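Remton Furnished Housing, Resident Support
Ticket category: Bedroom, laundry and bedding
Status: Awaiting resident confirmation
Assigned to: Kagiso Nkuna, Baloyi unit desk

1. Issue as reported
The resident states that the tile mat supplied with the bed slides toward the window side during the night and that folded laundry left on the bed does not stay in order. A replacement mat, Drikent type, was requested in January.

2. Initial review
The mat was checked against the inventory record for the unit. The record lists one bed, one tile mat, one wardrobe and one wall air conditioner.

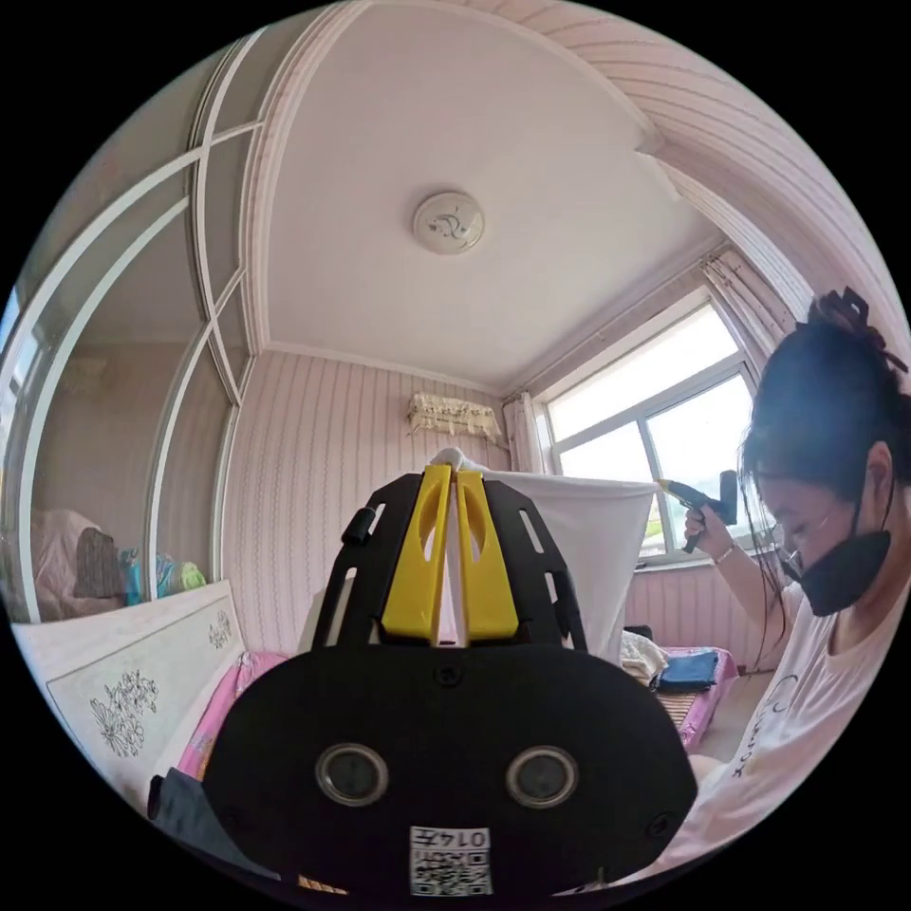
The record does not list a second mat, and none will be issued until the steps in section 3 have been completed. Residents are reminded that mats are replaced after 4 summers of use.

3. Steps advised
3.1 Clear all clothing from the bed before adjusting the mat. White items should be folded separately and put away first.
3.2 Move the fan and power strip off the bed. Cords must not run beneath the mat or under clothing.
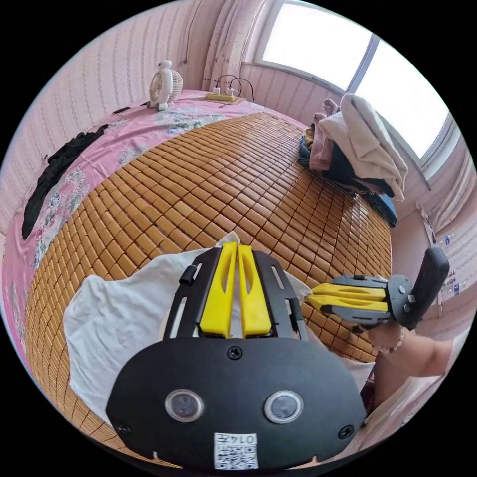 3.3 Pull the pink sheet tight at all four corners, then lay the mat flat with an even margin of sheet on each side.
3.4 Leave the mat in position for seven nights and note any movement in the log.

4. Log
20:20 Steps sent to resident by message.
20:80 entry rejected by system; time entered incorrectly. Re-entered as 20:40, resident acknowledged receipt.

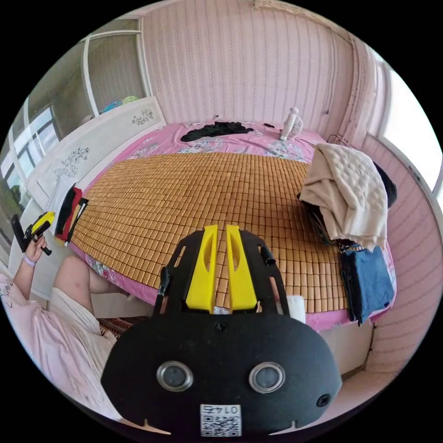

Bed with tile mat, fan and clothing pile, Baloyi unit.

5. Pending
Resident to report mat position. If movement continues, the request passes to Kunance Supply for a fitted mat.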